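Omon Wrist Cable Kit for Small Tabletop Arms
by Zilleo

In stock. Ships from Bullia.

Every arm with a camera on its wrist has a cable problem. Some owners have met it already, usually at the moment the wrist turned one way, the cable had plans to go the other, and the connector cast the deciding vote. The Omon kit is a modest collection of clips, sleeve and strain relief that keeps the two parties on speaking terms.

What's in the bag
18 snap-on cable clips
5 hook-and-loop wraps
4 adhesive anchors
2 strain relief boots, one straight and one right-angle
Braided sleeve, cut it yourself
One instruction card, which we'd like you to read

Fitting it
Power the arm down first. Move it by hand to the pose where the wrist is farthest from the base, and leave the cable plugged in at the camera end. Put the boot on before anything else, as it won't go over the connector later no matter how firmly you speak to it. Work back toward the base, one clip on each side of every joint, with slack left across the joint and none to speak of between clips. Then turn each joint slowly to both ends of its travel and watch the cable the whole way. If it goes tight anywhere, open the nearest clip and feed some through.

Wipe the casing with alcohol before you use the anchors. The adhesive wants a full night to set. People who give it a coffee break write to us in November asking for more anchors.

How much slack
Slack is where most arguments start, and Alper Aksoy, who wrote the card, has had all of them. Too little and you're replacing connectors. Too much and the cable visits your work. 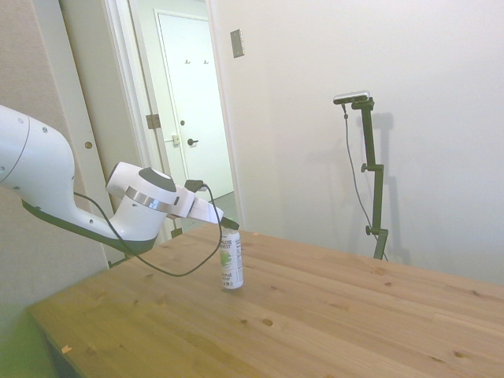

A cable loop at the wrist should be big enough for the wrist to turn freely and small enough to stay out of the gripper's business. The black cable from the camera module on this arm sags in a long curve over the table before it comes back up along the lower link. With the fingers down at the top of a can, a loop like that deserves a look before you add anything taller to the table. One wrap at the low point is usually the first thing to try.

Looking after it
Check the clips whenever you clean the gripper. Replace any that have gone pale at the hinge — they've stopped gripping and are just along for the ride. The sleeve can be washed in warm water and dried flat.

Fits
Round cables only. Ribbon cable owners want the Aguirre flat guide, sold separately and slightly more smug about it.

Returns
Unused kits, any time. Used anchors, please don't.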